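Color-sorting table opens at Fulla children's center

9 August 2018

A new sorting and matching table went into use this week at the Fulla children's center, which has spent the summer reworking its activity room with a grant of $3452 from the Vavine fund.

The table is meant for children between three and five. They match foam cubes to plates of the same color, then move on to putting plates and cubes in particular squares when an adult calls out a row. Corina Lanz, who runs the center, said the activity had been done on the floor until now and that pieces kept ending up under the shelves.

"We wanted it at a height where a child can stand and reach," she said. "The floor is fine for blocks, but for this you need an edge."

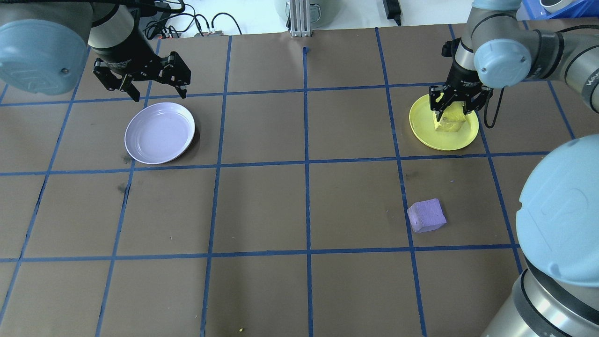 Most of the grant money went on shelving and a washable rug, and the table itself cost the center very little. Staff covered the top with brown paper and marked out the squares with blue painter's tape, which can be pulled up and laid again when the paper wears through. Yellow and lavender were chosen as the first pair of colors, with a round plate and foam cubes in each. The paper already has a few dark smudges on it, and Lanz expects to change it every couple of weeks.

Areti Pappas, who plans the activities for the younger group, said red and green sets are on order from Clusisero, a supplier of classroom goods. She is also working on a set of picture cards showing where each plate should go, so that older children can set up the table for the younger ones.

The center has 113 children enrolled and a waiting list for the fall. A second table is planned for the back room, where the Ó Súilleabháin reading corner was put in last year. Work there is due to be finished in November.

Parents who want to see the room can stop by at pickup time. Donations of clean brown paper, in rolls or sheets, may be left at the front desk.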